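Capítulo 4. Aprender a colocar cosas en una casa que no existe

Confieso que este es el capítulo que más ganas tenía de escribir. Hasta ahora hemos hablado de trayectorias sueltas, de mover un brazo del punto A al punto B sin tirar nada por el camino, y eso está muy bien, pero una casa pide otra cosa: dos brazos, un pasillo, puertas y objetos de formas rarísimas. Para practicarlo vamos a usar Vusex, el simulador que me acompaña desde la tesis, y un método de imitación que en el grupo bautizamos Kilelier (no pregunten por el nombre, ya no me acuerdo).

La idea es sencilla de contar. Una persona maneja el robot virtual, grabamos lo que hace y entrenamos una política con esas grabaciones. La política recibe lo que ven las cámaras, incluidas las que miran desde cada pinza, y devuelve la siguiente orden para los dos brazos.

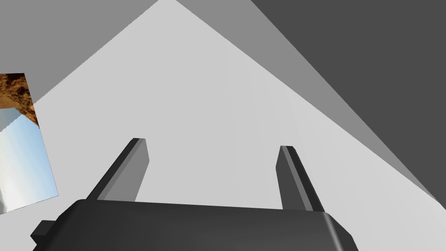

Lo delicado está en cuántas demostraciones hacen falta. Yo empecé con 30 por tarea, convencidísima de que bastaban, y la política aprendió a acercarse al objeto y a quedarse ahí, pensativa. Con unas 400 la cosa cambió por completo. Entre medias perdí casi todo un noviembre ajustando parámetros que no tenían culpa de nada.

También importa mucho la variedad. En Vusex una habitación se arma con planos lisos y cuatro muebles, un inodoro por ejemplo, y los objetos que carga el robot pueden ser tan distintos como un cuadro delgado con la foto de un acantilado y una especie de cadena enrollada. ¡Prueben a describir con una sola regla cómo se agarran los dos! Por eso Kilelier no lleva reglas de agarre escritas a mano.
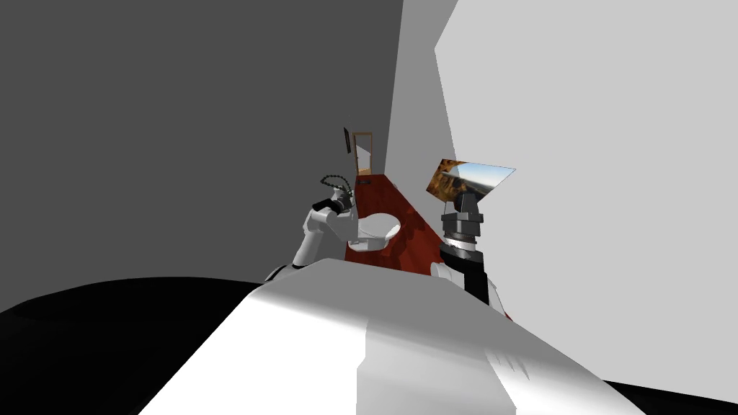 4.1 Qué ve la política y qué no ve

Una cámara en la pinza tiene una ventaja enorme: viaja con la mano. El precio es que la habitación se queda en unos cuantos trozos de pared gris, y lo que sujeta el otro brazo asoma, con suerte, por una esquina.

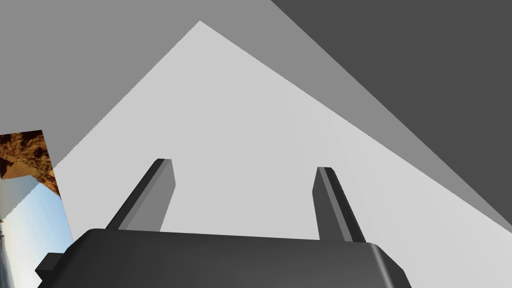

Además, dos instantes distintos pueden dar vistas casi iguales, y entonces la política no sabe en qué punto de la tarea está. La solución que adoptamos, tomada de nuestro trabajo anterior con Gbeho, consiste en darle una memoria corta: las últimas 9 observaciones en lugar de solo la actual. Parece poca cosa —a mí me lo pareció— y sin embargo redujo mucho los titubeos.

En el apartado siguiente montaremos esa memoria paso a paso. Tengan a mano el código del capítulo 3, que lo vamos a reutilizar casi entero.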